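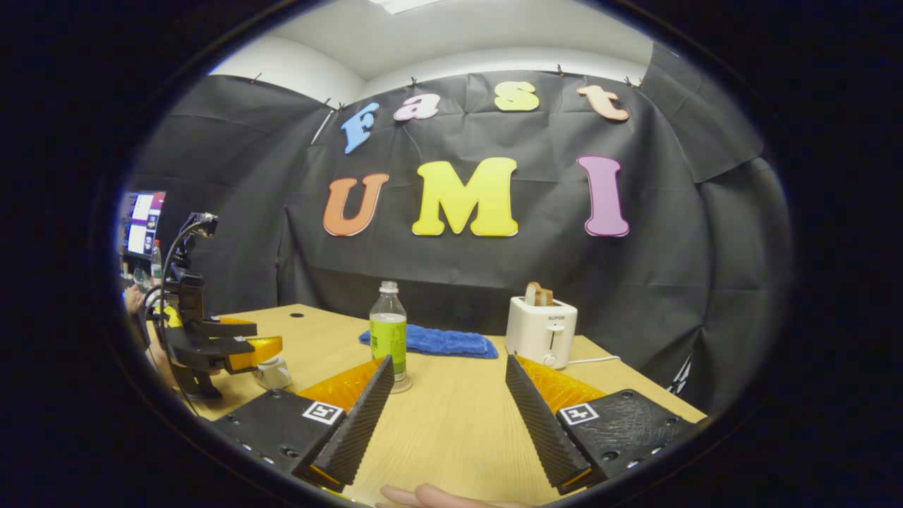
4/17/19

I have now read the word "declutter" so many times that it has stopped meaning anything. The latest push came from Koppel, an app I downloaded in a weak moment, which promises to empty your house in 18 days. You take a photo of every object you own, answer a couple of questions about it, and the app tells you whether you still need it.

It told me to get rid of my can opener. I hadn't used it that week.

My problem with this whole business is the arithmetic. The app's first big task is to find 100 things to let go of. Why 100? Is that the right number for a studio apartment and also for a farmhouse with a barn? A number like that gets picked by somebody who needs a headline. I did get there in the end, but I had to count pens, and a lot of pens.

Then there's the part where you buy things. Once the closet is half empty you are told it needs "zones," and the zones need bins, and the bins come from Wamden and cost more than most of what I'd put in them. I priced out the hall closet alone and it came to nearly 200 dollars. For a closet with a vacuum cleaner in it.

I'm also not sold on the claim that a bare shelf makes you calmer. I cleared the one over my desk last August and felt fine about it for an afternoon. After that it was a shelf. The tax bill still had to be paid and the gutter still leaked onto the back step. 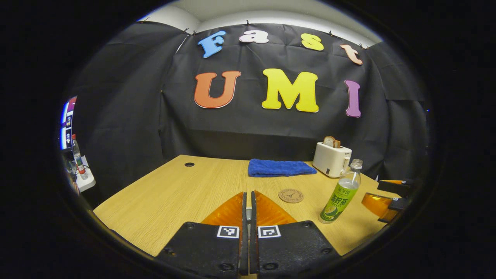 A reader who signs as Skekus wrote in to say that I was being unfair, that clearing out a spare room in Clarnberg had been the best thing to come out of a rotten year, and that the app was only there to get people started. Fair enough. I believe the room is nicer. I'd still like to know how much of that was the app and how much was a free weekend and a rented van.

What I did keep from all this is the box by the front door – stuff goes in, and when it's full I drive it to the thrift store. There's no schedule and it doesn't send me reminders. It's been full since last week, and the can opener is back in its drawer.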